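Monday, March 23, 2026
Workshop notebook, bearing bench

Back on the Grullomau bushings today, and I am in a much better mood about them than I was on Friday! For anyone catching up: these are the plain bronze sleeves for the conveyor rollers, the set that came back squealing. Customer wants them quiet before the May shutdown, and I'd like them off my bench well before that.

First job was measuring. I let everything sit overnight in the measuring room so I wasn't chasing temperature, then went through all 10 sleeves with the bore gauge, three heights each, two directions. Most are fine. Two of them are bell-mouthed at the flange end, which is the end that takes the belt pull, so no big shock there. What did surprise me was the grooves. The oil grooves run right out through the plain end on every one of them. Drawing says they stop 6 mm short! So the oil has been walking straight out of the bearing and down the roller face, and the poor things have been running on whatever was left. I went and looked at our old copy of the drawing and the stop is there, plain as day, so somebody's cutter just kept going. Could have been us. I haven't found the job card yet. 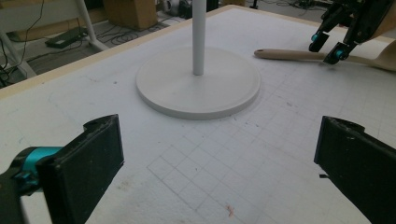 The loading stand for the squeal test needed some thought, and I spent more of the morning on it than I'm going to admit on the timesheet. The old one rocks if you so much as lean on the bench, and then you get a lovely friction trace that is half bearing and half bench. What I want is low and broad at the bottom, the same idea as the white stand with its wide round base, with the weight spread out and no little feet to catch. I have a steel disc in the offcut rack that should do for a bottom plate. It needs a skim on one face and four tapped holes for the upright. If the big lathe is free tomorrow I'll do it first thing, otherwise I'll beg for the small one and take light cuts.

Grease next. We've got two to compare, the Nazari we always use and the Zaltano that the customer's maintenance people like. I'm not taking sides yet (all right, I'm a bit on the Nazari side, but only because I know how it behaves in the cold). Both go in with clean sleeves, same shaft, same load, fresh rag each time. Please, if you borrow the shaft, put it back in the sleeve of oiled paper. Last time it came back with a thumbprint etched into it and I had to polish the whole thing again.

Ran one sleeve dry-ish on the old stand just to hear it. Yep, it squeals. Starts as a chirp once per turn and then fills in to a steady note that goes right through your teeth. Slowing the shaft down made it worse, which fits with the oil film never getting built up. I put a smear of the Nazari in and it shut up within a couple of turns, came back later when the grease had worked its way out along the groove. You could see the bead of it sitting on the shaft outside the sleeve. So I'm fairly happy about the groove being the villain, but one sleeve on a wobbly stand isn't a test, it's a hunch with a motor on it.

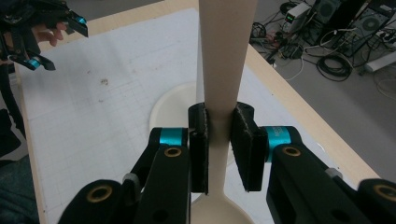

Gripper closed on the narrow part of the beige handle, round white dish behind.

Afternoon went to the Jiltetti order, the thrust washers. Batch is 352 pieces, lapped both sides, and they look great. Seriously, the new lapping plate was worth the wait. The finish is even right out to the rim, and we're not getting that dull ring near the bore anymore. I did have to pull a handful with burrs in the dowel hole. They'll clean up by hand with the little three-flute countersink, just a twist, don't lean on it. I left them in the blue tray with a note so they don't get packed by accident.

One thing on packing while I think of it: paper between layers, please, even for the short trip. We had washers rubbing together last time and a lapped face picks up a mark if you look at it wrong.

Back to the bushings for the plan. New sleeves get bored from the same bronze bar, grooves cut with a hard stop on the saddle so nobody can overrun, me included. Small chamfer on the flange end to let the belt pull settle in without digging. Then the endurance run, 4,000 cycles start-stop with each grease, and pull them apart to look at the bore. I'd like to run it with the shaft at the rough end of tolerance too, but let's see how the first lot behave.

Still to do:
Skim bottom plate, drill and tap
Find the job card for the first set of sleeves
Ask the customer how often they top up the grease, and how much
Order bronze bar, there's only a stub left in the rack
New battery for the bore gauge, it was blinking at me all morning

Left the heater on low in the measuring room. Door needs a good shove to latch.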